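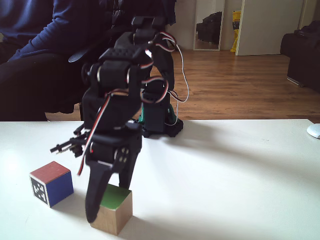 *Two cubes on a white tabletop.*

Kenneth Morrison wants me to believe that a pair of blocks can teach a grown adult to clear a desk. He runs the Thursday evening class at Ritchie, 12 people to a session, and his opening exercise uses two cubes and a tabletop. Put one next to the other. Move it. Decide where it lives.

I have sat through a lot of tidying advice and paid for some of it. The Zavero drawer trays were going to fix my kitchen, and they now hold takeout menus. So I watched the block business with my arms crossed.

The theory goes like this: people can't sort a crowded desk because every object on it comes with an argument. A cube has no argument. You can practice choosing a spot for it without wondering whether you might need it in April.

Fine. But my desk isn't covered in cubes. It has receipts, a stapler I dislike and three chargers for phones I no longer own. Morrison says the habit carries over after 7 sessions. When I asked how he knew, he said people tell him so, and people who have paid $252 for a course do tend to say it worked.

Craig Cairns, who took the class last year, was less sure. His desk stayed clear for a month - then he bought a printer. He still keeps a wooden block by the keyboard, mostly to hold down mail.

I tried it at home with a block from my nephew's toy box. Choosing its place took no time at all. The stapler took most of an evening, and it's back where it started.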